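In defence of the plain cloth bag

2020-05-17

The council in Uloldale has put its carrier bag scheme on hold and I think that is a mistake. The scheme was small. Shops on the high street agreed in February to stop giving out free bags of any kind, paper included, and to keep a box of cloth ones by the till which people could borrow and bring back. It ran for a few weeks, then the shops had other things to worry about, and now there is talk of dropping it for good.

I should say where I stand. I have used the same two shopping bags for years. One came from a trade fair and the other from Canpolat, the hardware shop, back when it still sold household linen upstairs. Neither is anything to look at. I don't think this makes me a better person, and I am wary of people who think it does. A cloth bag takes more cotton, water and work to make than a thin plastic one, and if it is used four times and left in a cupboard it has done more harm than the thing it replaced.

That is the strongest argument against schemes like ours, and it is usually put badly. Opponents say that cloth bags are no better than plastic. What they mean is that too many cloth bags are made, given away and forgotten. Both the bank and the dentist have handed me one. When Karnari opened its new showroom on the ring road, it gave out 300 in a morning, each with the firm's name on both sides, and I would guess that most of them never carried a loaf of bread.

A lending box deals with this directly. It needs no new bags at all. People bring in what they have too many of, and those who turn up without one take one.

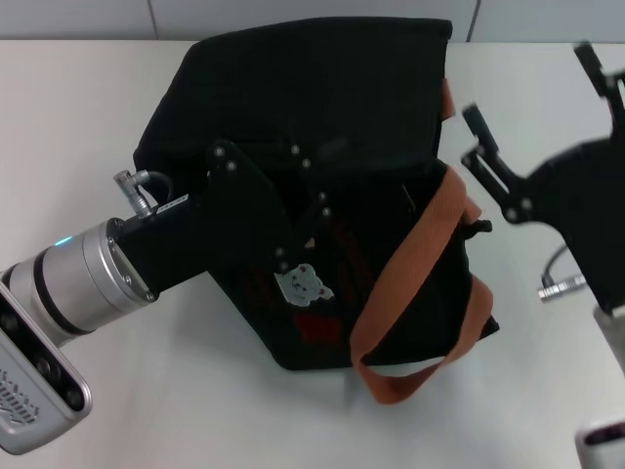 It would never work on our street, one reader wrote after I made the same point in a shorter letter to the paper. The bags would go out and they would not come back, she said, and by summer the shops would be buying new ones to fill the box. She had seen the same happen with umbrellas at the library.

I take the point about umbrellas. But an umbrella costs money and most households are short of a good one. Bags are different. Most of us have more than we want, and the trouble is getting rid of them. In the weeks the scheme ran, the grocer told me his box was fuller at the end than at the start. He had to move some to the stockroom. If a few never come back, they have gone to someone who needed a bag, and I can't see the loss in that.

Cleanliness is a fairer worry, and this spring it is the one people raise first. I would not ask any shop to lend out bags at the moment. The answer is to wait, and then wash them. The launderette next to the Sotora café offered to do a load each week for the price of the powder, and that offer could be taken up again when things settle.

What I object to is the council using a pause to bury the thing. The boxes cost 84 pounds in all, and they have already been paid for. They are sitting in a store room behind the town hall. Putting them back beside the tills would take one person an afternoon.

In the meantime I would ask the shops not to order another run of printed bags to mark their reopening. I know two that are thinking about it. A sign in the window would do the job just as well, and we would not have to find a drawer for it.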